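Home Course outline Handouts Reading list Contact

Packaging and Household Storage, Unit 5: Carrier Bags, Snack Packs and Soft Goods

Teresa Peixoto, September
7 min read

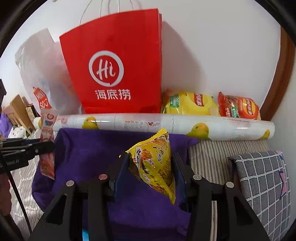
Fig. 1. Mixed packaging and soft goods against a white wall.

5.1 Scope

This unit covers goods that arrive in a home in their retail packaging and are put down near textiles before being sorted. Rigid containers were covered in Unit 2.

5.2 Carrier bags

Paper carriers with string handles are normally made with a folded base and side gussets. They stand unaided when the base is opened flat. The red bag in Fig. 1, marked Haidilao in Chinese characters, is of the string-handle type. The usual point of failure is the handle anchor, where the load is concentrated on a small area of paper.

Thin plastic carriers have no self-supporting base. They take the shape of their contents and need a wall or a neighboring object to lean on. Store them folded, apart from paper carriers.

5.3 Snack packs

Chip bags are filled with gas and sealed. The gas cushions the contents, so the volume of the pack is much greater than its net weight suggests. Rules for placement:

- Stand chip bags upright, seal at the top.
- Do not stack anything on them.
- Group by size first, then by flavor. Small packets, such as the red-and-white one at left in Fig. 1, go in front of larger ones.
- Read the date code before shelving. Oldest stock goes forward.

5.4 Rolled goods

A roll laid flat takes up the full width of a shelf. Where depth allows, store rolls on end. Printed surfaces (see the ducklings in Fig. 1) should face outward for identification.

5.5 Textiles

Towels and cushions are not storage surfaces. Crumbs and oil from opened packs transfer easily to pile fabrics. Move food first, then fold towels in thirds lengthwise. Cushions are stored on edge.

5.6 Exercise

Draw up a sorting order for the goods in Fig. 1, using the categories food, carrier, roll and textile. Work in pairs. Hand in one sheet per pair to Nuno Sampaio before Unit 6.

Reading: Moreira, course reader, section 7.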